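Plesura Awning and Annex Guide
Section 4: Pitching the Kollden annex for the first time

Welcome to the fun part! Your caravan is on its pitch, the legs are down, and you're about to double your living space. A first build takes two people a good part of the afternoon, and it gets much quicker after that. If you can, do a practice run at home before the August crowds.

Before you start

Check the pitch size at reception. The Kollden needs 26 square feet of clear ground beyond the caravan step, and some parks count the annex as part of your unit. On hardstanding, ask whether rock pegs are allowed. Most parks say yes, a few want you to use weighted feet (part 693, sold separately).

Lay everything out on the groundsheet and match it to the parts card. You should have 34 pegs in the bag, and the 3 roof poles are the ones with yellow tape.

CAUTION: Do not put up the annex in strong wind. If the canopy is lifting out of your hands, stop, fold it flat, and wait it out with a cup of tea.

Fitting the canopy

1. Wipe out the awning rail on the caravan with a damp cloth. Grit in the rail is what tears the beading, so go the full length.

2. Find the arrow on the canopy edge. It points toward the door end. One person feeds the beading into the rail while the other walks it along, nice and steady.

3. Center the canopy over the door. Open and close the door once to be sure it swings clear.

4. Fit the roof poles, middle one first. Twist each clamp until it is snug. Don't crank it! You'll be adjusting them again in step 6.

5. Raise the front legs one notch at a time, swapping from side to side, until the roof slopes away from the caravan.

6. Peg the two front corners, step back, and have a look. If you see a crease running from corner to corner, slacken the pole on the low side and try again.
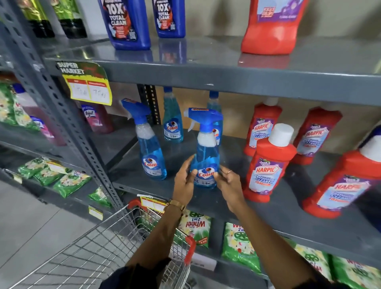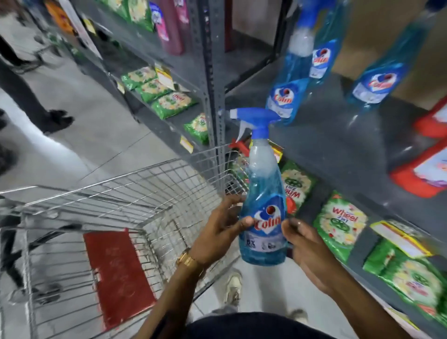

Hanging the window panels comes next, and this is where the annex really starts to feel like a room. Zip in the side panels first and leave the front panel rolled until both sides are pegged. The windows are clear soft vinyl and they scratch if you look at them wrong, so wash them with lukewarm water and a soft sponge only. Glass cleaner, like the blue Colin spray in the photos, should be kept for real glass; please keep it off the vinyl. Let the panels dry fully before you roll them.

7. Close all the zips before you peg the walls. Pegging with a zip open pulls the wall out of square, and then it won't close at bedtime.

8. Peg the walls from the caravan outward, angling each peg away from the annex.

9. Clip the draft skirt under the caravan and tuck the mud flap inside, under the groundsheet.

NOTE: New canvas may drip a little at the seams in the first rain. The thread swells as it gets wet and the drips stop. If they carry on after a few good soakings, rub seam wax along the inside.

Adding the Ello inner tent

The Ello hangs from the toggles along the back of the roof. Start at the caravan side and work across. It sleeps two, or one and a very happy dog. The Miyazaki inner tent uses the same toggles but has its own floor pegs, so see Section 5 for that one.

Text checked by Dalia Sproģis, 2020-02-18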